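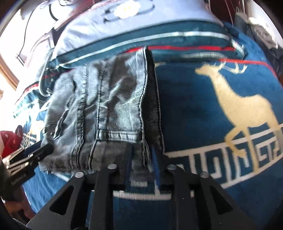

Handheld gripper sessions: the house rules, again

March 18, 2022
By Aroha Brunton
4 min read

Quick one before I'm off to Bondport. The new sheet for hand-held gripper recording is done and replaces the old one, the one with the coffee ring on it that's been taped up at Sheehan since forever. Bin that please. If you have a saved copy, bin that too.

Most of it you know. Some of it has changed, so read it anyway.

Clothes first, as that's what most of you are on at the moment. Grasp at a folded edge, a hem or a waistband. Not the middle of a leg. A pinch in the middle of a flat panel looks fine while you're doing it and then the arm can't repeat it, and we end up throwing the episode out. Denim especially. It's stiff, it fights back, you pull harder without noticing. If you have to pull that hard, let go and take a new grasp. Letting go is allowed! A clean second try stays in. Mark it as a regrasp and carry on.

Both fingers on the cloth before you close. Squeeze the trigger slowly, all the way, hold for 2 seconds, then lift. People are skipping the hold. Hubert went through the Postmont batch last week and 148 episodes had no hold at all, so the close and the lift run together and no one can label where one stops. All of those have to be redone. Not pointing fingers, but you know who you are, and so does Hubert.

Free hand stays out. Behind your back, in a pocket, wherever. No smoothing the cloth, no helping a sleeve along. If a job really needs two hands it goes on the two-handed list and gets done with a pair of grippers.

Surfaces. We had a long argument about this one. The old sheet said plain table only. That's gone. Beds, sofas, patterned blankets, whatever is in the home, all fine now, and wanted. Deer, stripes, borders, flowers, bring it on. The two things that matter are that the garment is clearly a different colour from what's under it, and that the thing underneath doesn't travel with it. Fleece is the worst for this, it clings to anything rough. If the blanket comes up with the jeans, stop, lay it flat, start over. Don't pin the blanket with your knee (seen it).

Windows. Daylight is good, daylight straight into the lens isn't. Turn yourself so the window is off to one side. Curtains half drawn is ok. Don't swap from daylight to lamps part way through a set, finish the set or drop it.

Cables. Any lead on the bed or table gets moved before you start, or at least kept well clear of the path of the fingers. A charger lead got caught at Pleden in a pivot and bent a finger. Cheap part, long wait. If you do catch something, release the trigger first, then untangle. Never pull against it.

Other people's stuff. This is the one I get asked about. When you're in someone's home, the signed form covers the rooms listed on it and no others. Before each set look round for post, family photos, medicine, screens, anything with a name on. Ask the householder to move it, don't move it yourself. Ordinary clutter is fine and should be left, cushions, hats, a pile of washing. We don't want tidy. We want it how they live. If somebody walks in, stop recording and delete that episode the same day. Not the same week.

Checks on the tool itself. Before every session, open and close it nine times with nothing in it and watch the pivot pins. All should sit level. If one is proud or the fingers don't meet evenly at the tips, swap the tool, don't bend it back. Wipe the finger pads too, denim sheds more lint than you'd think. Full service at about 2000 cycles, write it in the log with your intials. The logs are getting thin. I can't sign off a tool I know nothing about.

Breaks. Wrists, people. Swap hands or stop when it aches. There's no prize for the longest run, and the tired episodes are rubbish anyway.

Naming files is the same as before, except the room goes before the garment now. Hubert has updated the template, so if yours still has garment first you've got the old one. Ask him, not me, I'll be on a train.

The sheet gets looked at again in May. Anything you think is daft or missing, send it over before then. Someone has already asked for a rule on zips and I dont have a good answer yet, so if you've found a way of closing one that works more than once, write it down and let me have it.

Printed copies are in the tray at Sheehan. Postmont, yours are in the van.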